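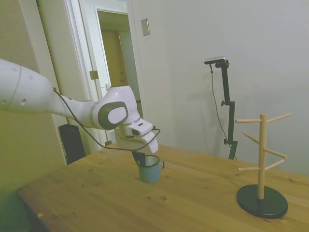

Gristmont Community Hall
Kitchen and Servery: Safety and Hygiene Inspection Checklist
Date of inspection: April 29, 2026
Type of inspection: Full, announced
Premises in use during inspection: No
Previous inspection outcome: Satisfactory, with actions

How results are recorded

Each item is marked Met, Partly met, Not met or Not applicable. A comment is given wherever an item is not fully met, and in other cases where the inspector considered it useful to the hall management. Items marked with an action number are repeated in the list of actions at the end. Hirers who prepare or serve food remain responsible for their own registration and training, and nothing in this checklist replaces those duties.

Section A. Entrances, floors and walkways

A1. Main door to kitchen opens fully and closes without assistance. Met.

A2. Door to yard can be opened from inside without a key. Met.
Comment: The bolt at the foot of the door was drawn back at the time of inspection. It must stay drawn back whenever the building is occupied. The notice saying so has faded and should be replaced. Action 1.

A3. Floor covering sound, with no lifting edges. Partly met.
Comment: The covering has lifted along the join between kitchen and servery. A strip has been taped down, but the tape has begun to curl and now presents a trip hazard of its own. A fixed metal threshold strip is required. Action 2.

A4. Floor clean, including beneath fixed units. Met.
Comment: A clear improvement on the previous inspection, when grease was found behind the cooker.

A5. Walkways kept clear to full width. Partly met.
Comment: Four folding chairs were stored against the wall beside the yard door. They did not block the exit but they narrowed the approach to it. Chairs are to be returned to the chair store after each hire. Action 3.

A6. Wet floor sign available and in good condition. Met.

Section B. Hand washing and sinks

B1. Separate basin provided for hand washing only. Met.

B2. Hot and cold water at basin. Met.
Comment: Hot water was slow to arrive. This is accepted, given the length of the pipe run from the boiler cupboard, but hirers should be told to let the tap run.

B3. Soap and means of drying hands. Partly met.
Comment: Soap was present. The paper towel holder was empty and the spare rolls were in a locked cupboard to which hirers do not have a key. Spare rolls should be kept where hirers can reach them. Action 4.

B4. Double sink clean and draining freely. Met.

B5. Sealant around sinks intact. Not met.
Comment: The sealant behind the left-hand bowl is discoloured and has come away from the wall. It should be cut out and renewed, not covered over. Action 5.

B6. Washing-up cloths and brushes clean and replaced regularly. Partly met.
Comment: Cloths were clean and dry. One brush was badly worn and was thrown away during the inspection with the agreement of the management.

Section C. Crockery, mugs and serving equipment

C1. Crockery stored clean, dry and off the floor. Met.

C2. Items free from chips and cracks. Partly met.
Comment: The mugs were checked individually. The stock list gives 38, and of these seven had chips at the rim or a crack running down from the handle. All seven have been set aside and must not be put back into use. Chipped mugs have been a recurring finding at this hall. The main cause appears to be the practice of stacking them two deep on the upper shelf, and stacking should stop. Action 6.

C3. Mugs free from staining. Met.
Comment: Light tea staining was found on a small number and is not a hygiene concern. An overnight soak in the cleaning product already held in the cupboard would remove it.

C4. Shelves secure and not overloaded. Partly met.
Comment: The upper shelf in the servery bows slightly at its centre. Large serving dishes should be moved to the base unit, and the shelf brackets checked by a competent person before the next large booking. Action 7.

C5. Urn in good order, with lid, and standing on a level surface. Met.
Comment: The Maruyama urn has been descaled and the record sheet signed. The tap did not drip when closed. The urn must be filled in place with a jug and must not be carried when full – a reminder is already on the wall and hirers should have it pointed out to them.

C6. Trays suitable for carrying hot drinks. Met.
Comment: All trays have raised edges and a non-slip surface. The booking conditions ask that hot drinks are not carried through the main hall while children's groups are in session. The inspector supports this condition and suggests that it be printed in larger type.

C7. Knives stored safely. Met.

Section D. Food storage and temperature

D1. Refrigerator operating at 5°C or below. Met.

D2. Thermometer present and readable. Met.

D3. Temperature record kept up to date. Partly met.
Comment: Entries are missing for several days in April. A reading need not be taken when the hall is closed, but the word "closed" should be written in so that a gap is not mistaken for an oversight. Action 8.

D4. No food left behind by hirers. Not met.
Comment: An opened carton of milk past its date and an unlabelled tub were found at the back of the refrigerator. Both were disposed of. The checking-out sheet should include a line for the refrigerator, to be signed by the hirer. Action 9.

D5. Dry goods in sealed containers. Met.
Comment: Tea, coffee and sugar are in lidded tins. A 500 g bag of flour on the lower shelf had been opened and folded over; it has been moved to a sealed container.

D6. No evidence of pests. Met.

Section E. Electrical and gas

E1. Portable appliances tested and labelled. Partly met.
Comment: All appliances carried a current label except the toaster, which had none. The toaster has been unplugged and must stay out of use until tested. Action 10.

E2. Cables and plugs free from visible damage. Met.

E3. No extension leads in use near sinks. Met.

E4. Gas cooker service record available. Met.
Comment: The certificate, reference 412, was produced on request. It is kept in the office folder. A copy should also be kept in the kitchen.

E5. Gas isolation point marked and accessible. Met.

E6. Extractor fan working and filters clean. Partly met.
Comment: The Skonent extractor fan works at both speeds. The filters hold a moderate amount of grease and should be washed before the summer bookings begin. Action 11.

Section F. Fire and first aid

F1. Fire blanket mounted and within reach of cooker. Met.

F2. Extinguisher present, of suitable type and in date. Met.

F3. Fire action notice displayed. Partly met.
Comment: The notice is displayed, but it still names the Vamitz Road car park as the assembly point. The assembly point was moved to the green last year. This is a serious matter, as two groups leaving by different doors could be directed to different places. The notice must be corrected at once. Action 12.

F4. First aid box complete. Partly met.
Comment: Blue plasters have run out. The burn dressings are in date. Action 13.

F5. Accident book available. Met.
Comment: One entry since the last inspection, concerning a minor scald to the hand. It was properly recorded, and cold water was applied.

Section G. Waste and cleaning materials

G1. Lidded bins provided and emptied. Met.

G2. Outside bins closed and standing clear of the building. Met.

G3. Cleaning products in original containers and locked away. Met.
Comment: The cupboard was locked and the key was held in the office. If paper towels are moved elsewhere under Action 4, the cupboard can stay locked at all times.

G4. Mops stored head up and allowed to dry. Not met.
Comment: Both mops were standing head down in the bucket. Wall clips have been bought but not fitted. Action 14.

List of actions

To be completed at once:
Action 12. Correct the assembly point on the fire action notice.
Action 10. Keep toaster out of use until tested.
Action 3. Return chairs to the chair store.

To be completed within seven days:
Action 1. Replace notice on yard door.
Action 4. Provide paper towels within reach of hirers.
Action 6. Dispose of chipped and cracked mugs and end double stacking.
Action 8. Bring temperature record up to date.
Action 13. Restock blue plasters.
Action 14. Fit wall clips for mops.

To be completed before the next inspection:
Action 2. Fit threshold strip.
Action 5. Renew sealant behind sink.
Action 7. Move heavy dishes and check shelf brackets. If a large booking falls sooner, this action must be finished before it.
Action 9. Amend the checking-out sheet.
Action 11. Wash extractor filters.

General comments

The kitchen is kept to a reasonable standard and most of the points raised can be settled at little cost. The inspector notes that several of them arise from what hirers do at the end of a booking, when the people leaving are in a hurry and the next group may already be at the door. The management may wish to consider a short gap between bookings that include use of the kitchen.

Replacement mugs should be of a plain, straight-sided pattern suitable for commercial dishwashing. Mugs donated from private homes are acceptable if sound, but they vary in size and do not sit well on the existing racks.

Overall outcome: Satisfactory, with actions.

The completed list of actions should be signed, dated and returned to the inspection office. A copy of this checklist is to be displayed on the kitchen noticeboard until all actions have been closed.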